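El orden de la mesa de trabajo, materia de estudio en el taller de Irkora

El taller de artes gráficas de Irkora dedica desde octubre una parte de su programa formativo a una cuestión que los manuales de pintura suelen despachar en un párrafo: dónde se guardan los pinceles mientras se trabaja. La iniciativa, coordinada por Birthe Hviid, parte de un inventario de 1187 útiles repartidos entre las aulas, muchos de ellos con la punta deformada por haber pasado semanas apoyados sobre el pelo en el fondo de un tarro.

El deterioro tiene causas conocidas. Un pincel que descansa con la punta hacia abajo soporta sobre las cerdas el peso del mango, y el pelo se dobla. Si además queda en agua, la humedad asciende por la virola, ablanda la cola y acaba por hinchar la madera. El barniz se agrieta y el mango empieza a bailar. La reparación resulta posible en los formatos grandes, pero en los finos el coste supera casi siempre el precio de la pieza nueva.

El centro ha fijado un procedimiento de aplicación en todas sus aulas. Los pinceles se lavan al término de cada sesión con jabón neutro y agua templada, se escurren con un paño de algodón y se dejan secar en horizontal. Solo después pasan al portapinceles, siempre con la punta hacia arriba. Los de acuarela se guardan separados de los de óleo, y los destinados a barnices no comparten recipiente con ningún otro.

La elección del recipiente ocupó buena parte de las deliberaciones. El taller había empleado latas, tarros de conserva y cubiletes de cerámica, con resultados desiguales. Los cilindros altos esconden los mangos cortos; las latas se oxidan y manchan la mesa. Esko Kettunen, responsable de compras, defendió los modelos rectangulares con divisiones interiores, que ocupan menos superficie y permiten agrupar los útiles por uso. La partida aprobada para la renovación asciende a 3000 euros y comprende 65 portapinceles.

El plástico transparente se impuso por su facilidad de limpieza. Los restos de pigmento se advierten en las paredes antes de que lleguen a secarse, y el alumno encuentra el pincel que busca sin vaciar el contenido sobre la mesa.
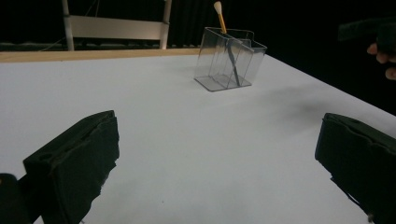
Gleice Frota mantiene sus reservas y sostiene que el recipiente transparente invita a llenarlo en exceso, porque siempre parece quedar sitio; a su juicio, cada compartimento debería admitir un máximo de 3 pinceles, y el resto tendría que volver al cajón. La observación se ha incorporado a las normas del aula de acuarela, donde se aplicará hasta el final del curso.

Queda pendiente la cuestión de los rollos de tela, preferidos por quienes trabajan fuera del taller. El centro admite su uso para el transporte, siempre que los pinceles se guarden secos y el rollo se abra al llegar. Las normas completas pueden consultarse en la secretaría de Irkora.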